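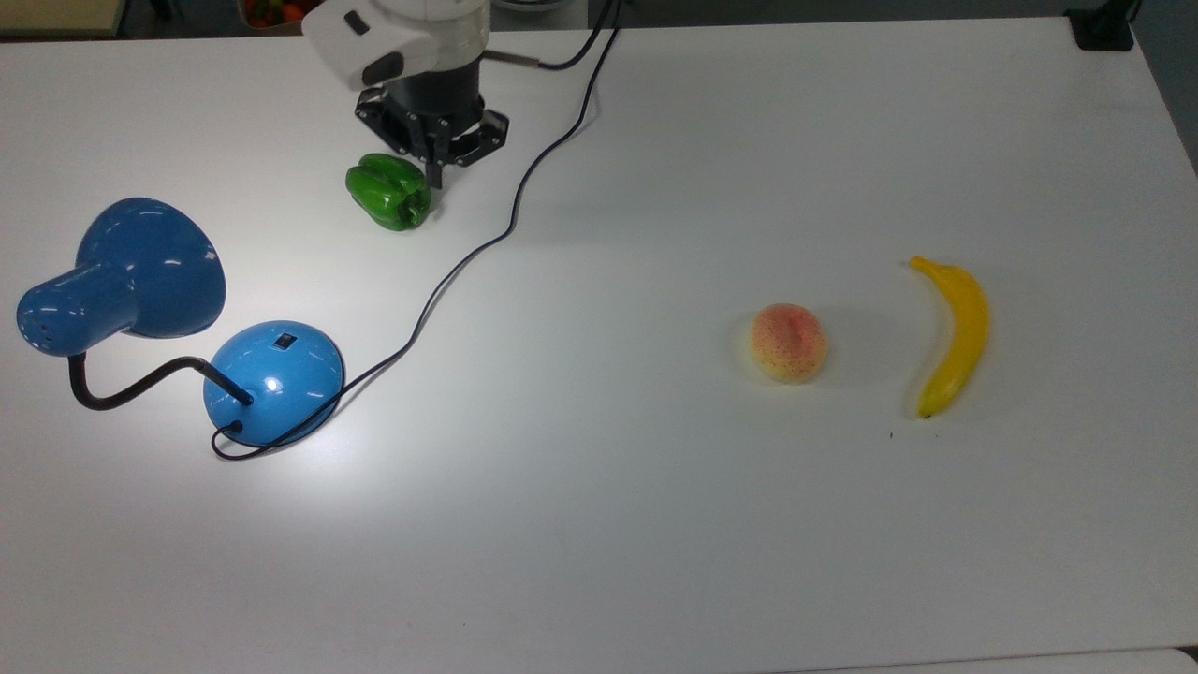 分类:厨房窍门 / 台面整理 / 参观笔记

3月去Skumiten的开放日,看了两段机械臂抓取蔬果的演示,每段3分钟。讲解的是Kaisu Hämäläinen,负责夹爪调试。以下几条是从现场记下来的,回家后在自己的厨房台面上试过,能用的留下,不能用的注明。

一、白色台面
演示用的是白色台面,深色碎屑和绿色、黄色的蔬果都容易看清。家里备菜可以铺一块哑光白色垫板。亮面垫板在灯下反光,看切口时眼睛累。浅色食材(山药、白萝卜)换深色垫板。

二、间距
待抓的物件彼此分开,夹爪下降时两侧要有余量。青椒横放,香蕉和桃子之间留一掌左右的空。备菜时照此办理:手要伸进去拿的东西,两边各留出手指的厚度。香蕉和桃子长时间挨着放会催熟,也容易压出印子。

三、抓青椒
Kaisu的说法是,青椒表面滑、外形不规则,平行夹爪要避开凸起的棱,夹在两个平缓的面上,力取下限。手工切青椒同理:先切掉蒂端,切面朝下立稳,再顺着棱间的凹槽下刀,籽瓤基本能整块取出。

四、台灯和电线
软管台灯的灯头转向一侧,光不直射操作区,阴影会淡一些。电源线横过台面是常见的隐患,家里应沿台面后沿走线,用线夹固定,线夹间距19厘米。我原先用21厘米,中间那段会垂下来。水槽边不要放插电台灯。

五、色温
Hyvönen的展位发了一张照明对照表,3000K偏暖,肉类看着比实际新鲜。挑菜、看肉色时改用自然光。表上其余数据我没有核对,不抄。

六、擦台面
每段演示结束后,工作人员用微湿的布从里往外单向擦一遍,再用干布收水。来回擦会把碎屑推到后沿的缝里。电线先拔插头,再用干布擦。

没有采用的一条:Gelard推荐的硅胶防滑垫。垫子吸灰,沾油后难洗,放在切菜板下面不如一块拧干的湿抹布。

开放日上午场人少,站在台子侧面看得清夹爪的开合,正面会被臂体挡住。

标签:青椒 台面 走线 台灯 机械臂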